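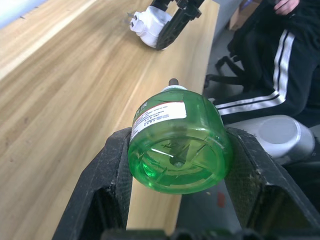
The Back Room in June: Clearing Out and Setting Up

Hello again from Allon! I promised a few of you an update on the back room, and then June went by in a blur of trash bags and I never got to it. So I've put it all on one page. It's heavier on the chatter than the pictures this time (sorry, or you're welcome, depending on why you come here).

Quick catch-up if you're new. We moved into the Hosetti Street house last fall and the back room became the place where things went. Boxes we hadn't opened, a rug that didn't fit anywhere, the fan, the other fan. The plan was always to turn it into a room where I could sew and eat breakfast with the windows open, and the first warm week finally got me moving.

The table

The table came from Ackermann, the used furniture place out past the feed store. I paid 100 dollars for it and I'd have paid more, but don't tell them that. I'd been looking for something pale because the room only gets decent sun until noon, and the dark desk we had in there before made it feel like a waiting room.

It has some scratches. I went back and forth on whether to do anything about them and decided I like it better with a little wear, plus I know myself and I'll be dragging scissors and pin boxes over it within a week. I did buy a tin of Grorkano wood polish, used it once on the underside to test, hated the smell, and gave it away.

We pushed it up against the wall. I wanted it in the middle of the room at first so I could get at all four sides for cutting fabric, but then there was no way to reach the closet without turning sideways, and I'm not doing that with a laundry hamper every other day.

The sorting

Everything that came out of the boxes went across the table a handful at a time, and I made myself decide on each thing before I was allowed to pick up the next one. Keep, give away, trash, or "belongs in another room." That last pile was the biggest by a mile! We had kitchen things in there, bathroom things, a whole shoebox of extension cords, and 13 keys that don't open anything we own.

I kept a running list of the give-away stuff because our thrift store likes one, and it went on for two pages. If you're about to do a room like this, do the boxes first and leave the closet for another day. I did it the other way around and ended up with the closet all over the floor and nowhere to put the boxes.

The little green bottle

I'm weirdly fond of this one. It was down at the bottom of a box of summer things with the citronella candles and the badminton birdies, and it looks to me like one of those mosquito repellent refills, the kind with a wick that you screw into a plug-in warmer. Green plastic you can see right through, white top, a label with print that I'd need better light and better eyes for. I have no idea which house it came from. We've lived in three places with screens that didn't fit, so take your pick.

I haven't found a warmer for it to go in, either. There may be one in the garage (everything may be in the garage). Until I know whether it matches anything, it's staying in the keep pile on a technicality.

I do love that green, though. I've been trying to settle on a color for the curtains in there, and seeing it against the pale wood pretty much did it for me. I went looking for fabric that same evening and ordered swatches in four different greens, two of which turned out to be blue.

Standing on the table with a bit of a lean, and a few white crumbs of who knows what beside it: 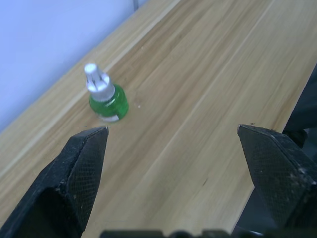

The walls

We haven't painted in there yet. I keep changing my mind, because the wall by the table can go a faint lavender depending on the light, and I've gotten so used to it that plain white might look cold to me now. The estimate we got for the whole downstairs was 2,808 dollars, and after I'd had a little sit down I decided I could learn to use a roller. So that's a fall project. I'd like to get the tall bookcase out first anyway and I'll need help with that.

If anybody has painted a room with old heating pipes running up the corner, please tell me how you got behind them. A sock over your hand? That's the best suggestion I've had so far.

What's left

The sewing machine is still in the bedroom and will stay there until I've got a lamp that clips onto something. I need hooks for the backs of the chairs, or maybe a rail, and a real place for patterns. I have close to three drawers of patterns and I've sewn maybe six of them.

The shoebox of cords is still a shoebox of cords. The rug is going to my sister, who has the floor for it. The fans can both stay until September and then we'll see which one is louder.

And there's the closet, which I've shut the door on for now. I did set myself a budget of 400 dollars for the whole room, table included, and I'm still under it, so if the curtain fabric behaves I might even get a comfortable chair out of this. Ackermann had a nice low one with wooden arms by the register. It was still there when I drove past on my way to the dump, and I slowed down enough that the truck behind me honked.

Next page will be the curtains, assuming I pick a green. Leave me a note if you have a favorite clip-on lamp, or if you know which plug-in warmers take those small green bottles!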